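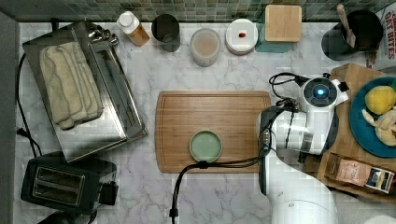 Fig. 7. Arm at the cutting board, gripper low, cable across the board.

Section 7: Gripper Stops or Drops the Dish (Fault 49)

Drevstead support desk, February

The Nurkska maker's booklet says Fault 49 means "object too heavy" and tells you to pick a lighter object. We don't believe it. The small green dish in Fig. 7 weighs next to nothing, and our test kitchen in Gurnberg has logged the fault 17 times with dishes like it. In 14 of those the gripper cable had snagged or pulled tight. Check the cable before you believe the screen.

CAUTION: A stopped arm is still a powered arm. A blue light does not mean it is safe to reach in. Use the stop button, then the wall switch.

7.1 Clearing the fault

1. Press the stop button. Do not use Pause on the tablet. Pause holds the last command and may finish it later.
2. Support the arm under its upper segment with one hand, then switch off at the wall. The booklet claims the brakes hold at any angle. Ours sagged twice.
3. Take the dish off the board. Look for chips on the rim before using it again.
4. Follow the gripper cable by hand from the gripper to its plug. Look hardest at any place where it hangs over the edge of the board or counter.
5. If the jacket is nicked or flattened, stop and order a new cable. Tape is not a repair, whatever the Humphreys forum tells you.
6. Tie the cable back along the arm, leaving enough slack for the wrist to turn fully both ways.

7.2 Before you restart

Unplug the toaster and any other countertop appliance within reach of the arm, and let them cool.

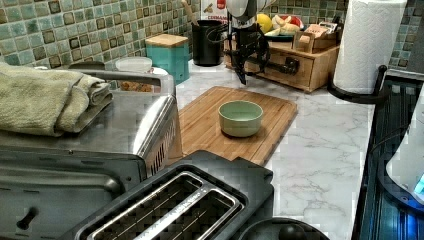

Turn the board if you have to, but teach the arm its new position afterward. The "auto find" option is supposed to do this for you. In our runs it was off by almost a finger's width often enough that we leave it turned off.

Towels need the same suspicion. One hanging over an edge can be caught by a moving cable, so move it out of reach.

7.3 Restart

1. Switch on at the wall and wait for the tablet to show Ready.
2. Run the empty cycle at the lowest speed, with nothing on the board. Keep a hand on the stop button.
3. Put the dish back and run one slow pick.
4. If Fault 49 returns, save the log before you press Clear. Clear erases it.

Note: Fault 51 straight after a restart usually means step 6 of 7.1 was done too tightly. Loosen the tie and begin again from 7.1, step 1.

Do not raise the grip force to get past either fault. The menu allows it, and we wish it didn't.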